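Mundance Community College
Domestic Practice 1: Running a Shared Kitchen
Handout 4: The Sink and Its Surroundings
Revised May 26, 2022

Read this before the practical. The version handed out in December had the rinsing section upside down (page order, not philosophy) and should go in the recycling.

1. Why a whole session on this

Students arrive expecting knife skills and are disappointed to get dishes. We sympathise. But the logbooks from the Garkero Street share houses, which this course has been collecting with more patience than sense, hold 493 recorded kitchen disputes, and 274 of them concern the sink or the bit of counter beside it. Burnt pots barely rate a mention. Politics gets one entry, and that was on a tea towel.

For the purposes of this unit, "the sink" includes the counter within arm's reach on either side. Most of the trouble starts there. A plate put down next to the sink has, in the mind of the person who put it down, been washed.

2. Landing zones

A landing zone is any flat surface that collects things on their way to somewhere else. Every kitchen has one, and it's usually the stretch you need for chopping. Tall items drift to the back and stay for years. Flat items settle at the front, and cutlery gets under the flat items, where it is found by whoever lifts the plate in a hurry.

Dark speckled granite makes matters worse. It's a handsome surface and it hides crumbs, coffee and the occasional fork with great discretion. Wipe it by feel, with a flat palm, and look along it from the side with the light behind.

For the exercise, decide what you'd move first, what you'd move last, and what has been at the back so long that it has tenure. The flowered plate is the obvious start. Be ready to defend your treatment of the oil.

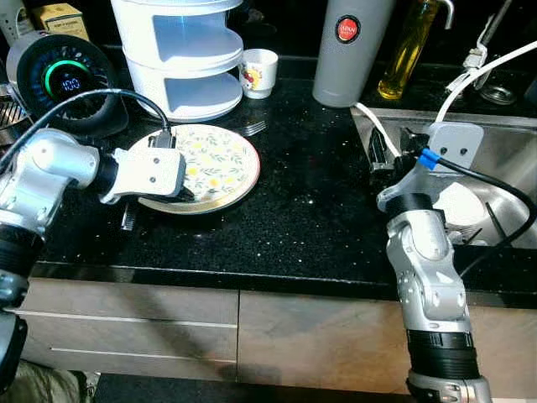
3. Order of work

Clear before you run any water. Plates come off the counter one at a time, with the cutlery from underneath gathered up before the next plate is touched. Stack by size, scraped. Scraping is a separate job from stacking, whatever your flatmates have told you.

Then wash in the usual order: glasses and cups, cutlery, plates, and whatever you've been avoiding. Change the water when you can no longer see the bottom of the basin. People ask for a more scientific test. There isn't one in this unit.

Leave the cutlery somewhere you can see it. Spoons are sociable and will nest, and a nested spoon comes out of the water clean on one side only. Spread them out, wash both faces, stand them handle down if the caddy allows.

Lids get their own paragraph in the marking guide. A flat round lid lying on the floor of the basin can cover the drain, and then you have a pond and a theory about the plumbing. Lids should be washed and racked straight away, on edge.

Keep hoses and cords in mind as well. Anything appliance-related that shares the counter with a tap should be unplugged and shifted before you start splashing about, and coiled if it will submit to coiling.

4. The basin at the halfway point

Most students stop when the counter looks respectable. The basin is where the marks are. Spoons and a lid are the classic leftovers, being small enough to ignore and dull enough to postpone.
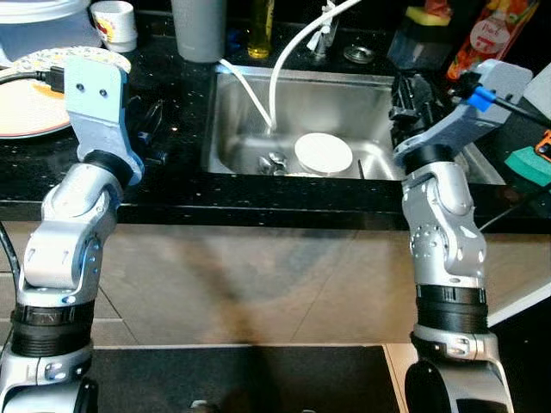

Villads Bach: I'd argue with the order. In our house we do the cutlery first, before the glasses, because it's the only thing we ever run out of. Thirty years of washing up and I have never once been short of a plate.

Noted, and you may use his order in the practical if you say so at the top of your sheet. Glasses washed in spoon water will be marked as found.

5. For the practical

Bring an apron, two cloths and closed shoes. Gloves are supplied in one size, which fits no known student. Write up your own sink at home in 700 words, including who was meant to do it. Sheets go in the tray outside the teaching kitchen, on the side without the kettle.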